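Stunholm 2 Weekender Bag: A Review After One Summer of Trips
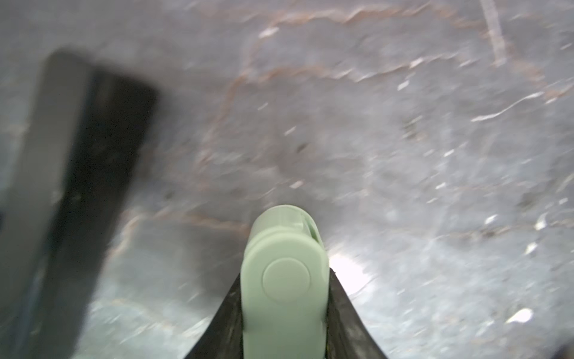
I bought the Stunholm 2 in May, before a summer in which I knew I would be away from home most weekends. Some of it was work and some of it was family. I had been using the same rolling carry-on for years and one of its wheels had started to drag, so the choice was between a new roller and something I could carry on my shoulder. I went with the shoulder bag. It is now August and I have used it on every trip but one.

Price first. I paid full price, direct from the company, and nobody sent it to me. It costs more than a department store duffel and a good deal less than the leather ones in the airport shops.

What it is

The Stunholm 2 is a soft-sided weekend bag with a zippered shoe compartment at one end, a sleeve on the back that slides over a suitcase handle, and a clamshell opening. It comes in charcoal, olive and a tan color that I would not trust near an overhead bin. Mine is olive. There is one large interior space, one mesh pocket that runs the full length of the lid, and a flat outside pocket meant for papers or a tablet.

There is no laptop sleeve inside. The company sells one separately, and I think it should be included. I wrapped my laptop in a sweatshirt for the first two trips and then used an old sleeve I had in a closet.

Packing it

For a three-night trip I can fit three shirts, a spare pair of pants, underclothes, a light jacket, a toiletry kit and a paperback. Shoes go in the end compartment. A men's size 11 dress shoe fits, but only if you put the pair in heel to toe, and once they are in, they push into the main space more than the product page suggests. If you pack the shoes last, you will have to repack everything else. I learned to put them in first.

The clamshell opening is the best feature. In a motel room I can unzip the bag on the luggage rack, fold back the lid and see everything I brought. With my old top-loading duffel I always ended up with a pile of clothes on the bed by the second morning. The mesh pocket in the lid is good for socks and chargers, though it sags when the lid is open if you put anything heavy in it.

Carrying it

The first real test was a drive of 424 miles to Bumar, with one overnight stop. A car trip is easy on a bag, and I had no complaints. It sat flat in the trunk and I could lift it out with one hand.

The second was a flight with a connection, and that went less well. My gate changed and I had to walk from one end of the terminal to the other with the bag fully packed. The shoulder strap has a pad, but the pad slides. Every few minutes it had worked its way around to my back and the bare webbing was on my shoulder. I ended up carrying the bag by its top handles, which are comfortable enough for a short distance and tiring over a long one.

After that I replaced the strap with one from Sekiguchi, a plain wide strap with a rubberized pad that stays where you put it. It clips on to the same rings. If you buy the Stunholm 2 and plan to fly with it, I would budget for a better strap from the start.

On planes it has fit in the overhead bin every time. On a small regional jet it went under the seat, but only after I took the shoes out of the end and carried them in a grocery bag. The flight attendant was patient about it.

Weather and wear

I was caught in a hard rain in Tuvwood, between the bus stop and the inn. It is not a long walk, but it was uphill and I had no umbrella. The outside of the bag was soaked. Inside, the clothes were dry except for the cuff of one shirt that had been resting against the zipper. The papers in the outside pocket were damp along the top edge. The company calls the fabric water resistant and I think that is fair. I would not call it waterproof, and they do not either.

The bottom corners show some wear now. I tend to set a bag down on whatever is there, and this one has been on gravel, on a dock, on a church basement floor and under a good many restaurant tables. The fabric has fuzzed a little at two of the corners but it has not worn through. The stitching is fine. The main zipper catches at the same curve each time I close it, and I have to go back an inch and try again. It did this when new and has not gotten worse.

Cleaning is simple. I wipe it down with a damp cloth when I get home and leave it open on the porch for an afternoon. The lining is a light gray, so you can find things in it, but it also shows every mark. A pen leaked in the lid pocket in June and the spot is still there.

How it compares

My old roller was easier on the shoulder and worse at everything else. It was loud on sidewalks and useless on stairs, and the inn at Tuvwood has a lot of stairs. I also borrowed a backpack-style travel bag for one weekend to see if I had made the wrong choice. It was easier to carry than the Stunholm, but my shirts came out badly wrinkled and I had to iron before dinner. With the Stunholm I have only had to do that once.

If you travel mostly by car or train, for two or three nights at a time, I think this is a good bag. If most of your travel is through large airports, I would look at something with wheels, or at least carry a loaded one around the store before you decide.

Good: opens flat, dries quickly, fits overhead, good top handles.

Not so good: sliding strap pad, no laptop sleeve, sticky zipper, shoe space takes from the main compartment.

I am keeping mine. The next trip is back to Bumar in the fall, and I plan to see if it will hold a winter coat.

511 shares - 2 comments

Join more than 1,000 readers who get new posts by email. Enter your address to subscribe. You can unsubscribe at any time.

Recent posts
Two Nights in Tuvwood Without a Car
What I Keep in the Glove Box
The Long Way to Bumar
Breakfast Before the Early Ferry
Are Packing Cubes Worth It?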